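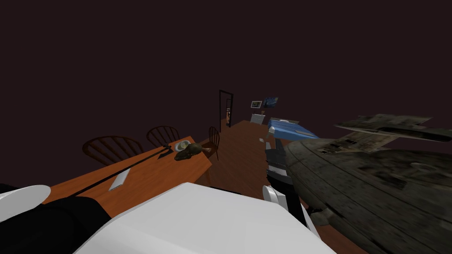
A long wooden dining table and a bed in the same room.

Kartini Krishnan has spent 11 years helping people move from houses into one-room apartments. She started in Gomatcombe, where she worked the front desk of a storage company called Pemoten, and now runs her own business out of Baststead. Most of her clients are over sixty. A few are newly divorced, and lately there have been more people in their twenties.

We met at her office on Hutapea Street in August, between two moves. She had a tape measure on her belt and kept it there the whole time.

I asked what people get wrong first. "They measure the room and they don't measure the furniture," she said. "They know the apartment is so many feet by so many feet. Then I ask how long the couch is and they hold their arms out."

Her first visit is always to the old house. She asks the client to walk her through a normal day, starting with where they drink their coffee. She writes down every chair they sit in. "Usually it's two chairs. The house might have 14 and they sit in two."

The dining table is the piece she argues about most. Clients assume it has to go, and their children often tell them so. Krishnan usually wants it kept. In a single room a big table can be the desk, the kitchen counter and the place where guests sit, and she would sooner give up the couch. "People look at me like I'm crazy. But if you have a table, you can have people over. They can't all sit on your bed."

She has less patience for the bed question. Folding beds, in her experience, get folded for the first month and after that they stay down. She tells clients to buy a good regular bed, put it as far from the door as it will go, and make it every morning.

Hobbies are harder. One man had model trains in his basement and could bring only one shelf of them. A woman in Gomatcombe owned 1,653 buttons, sorted by color in jars, and Krishnan found room for all of them over the door. "I don't tell anybody their thing is junk. I ask where it's going to live. If they can point to a spot, it comes."

She charges by the day, and a typical job takes 4 days, including one with no packing at all. On that day the client only makes phone calls to relatives about who wants what. Krishnan says most relatives want very little. "The china, forget it. I've offered the same set of china to five people in one family."

Storage units are a sore point, given her old job. She remembers customers at Pemoten who paid for years on things they never came to see. She now allows clients one unit, and she writes the end date on the wall calendar for them. By her count around 40 have kept to it.

Her own apartment is one room too, on the second floor above a dry cleaner. She moved there after her mother died, and did the packing herself. "It took me three weeks," she said. "I would have fired me."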